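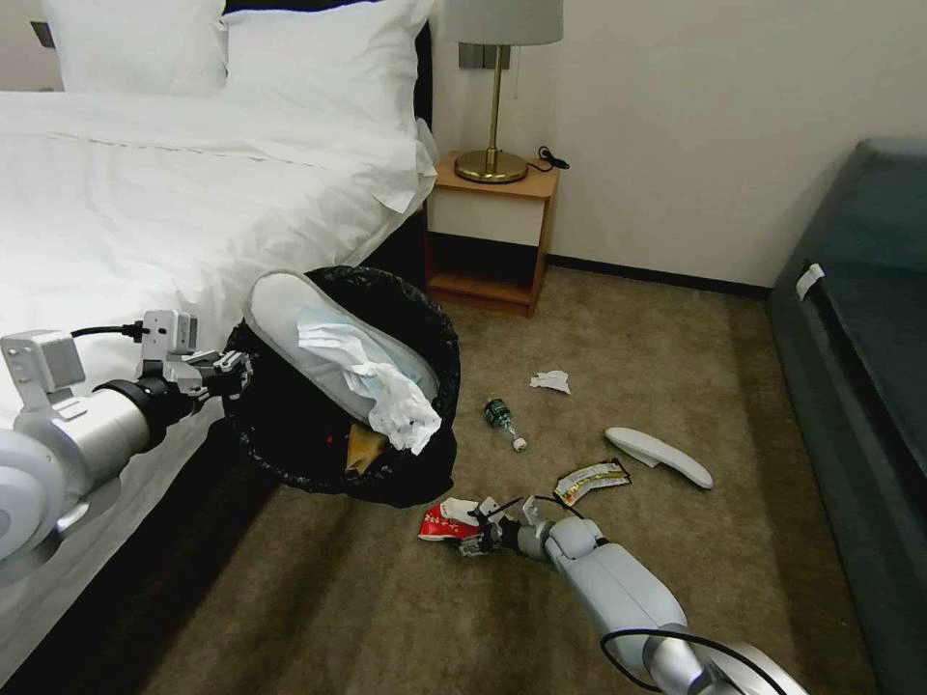
A lined trash bin and a bed with white linens in a hotel-style bedroom.

Gunnlaugsson Law Group Opens Hospitality Immigration Practice in Pirkby

PIRKBY – Gunnlaugsson Law Group announced today that it has opened a practice devoted to the immigration needs of hotels, resorts and the people who work in them. The practice will operate from the firm's Pirkby office, with a second location in Prinau scheduled to open in July.

The new group will be led by Steinar Juhl, a partner who joined the firm as an associate and has represented both employers and individual workers before federal immigration agencies. Five attorneys will be assigned to the practice full time. They will be supported by the firm's existing paralegal staff and by two case managers in Prinau.

The practice will handle seasonal worker petitions, employment-based green card applications, work permit renewals and reviews of Form I-9 records. It will also represent workers and their families in matters that are separate from their employment, including family petitions and naturalization. Under the firm's conflict rules, no attorney will represent a worker in a matter where that worker's employer is a client of the firm, unless both parties have been advised in writing and have agreed to the arrangement.

"Hotels plan their seasons many months ahead, and a petition filed late can leave a property short of staff at its busiest time," said Juhl. "Workers have plans as well. They sign leases, they enroll their children in school, and they need clear answers on what their status allows them to do. We want to give both groups a lawyer who knows the industry and who will return the call."

Gunnlaugsson handled 971 immigration matters in its last fiscal year. A growing share of them came from lodging businesses, many of them independently owned properties with no legal department. For employers with fewer than 50 workers, the practice will offer a flat-fee review of hiring records. The review includes a written report and one follow-up meeting with an attorney. Larger employers may request a quote.

Clients of the practice will use Atora, the firm's secure online portal, to send documents, check filing dates and exchange messages with their legal team. Clients who prefer paper may continue to deliver documents to the front desk of either office during business hours.

The Pirkby office is now accepting new clients. Consultations are by appointment and may be held in person, by telephone or by video. Interpreters can be arranged on request when the appointment is made. Appointments at the Prinau office can be booked through Pirkby until the new location opens.

About Gunnlaugsson Law Group

Gunnlaugsson Law Group represents individuals, families and businesses in immigration, employment and small business matters. The firm is based in Pirkby.

This release is provided for general information and is not legal advice. Attorney advertising.

Media inquiries: Communications Office, Gunnlaugsson Law Group, Pirkby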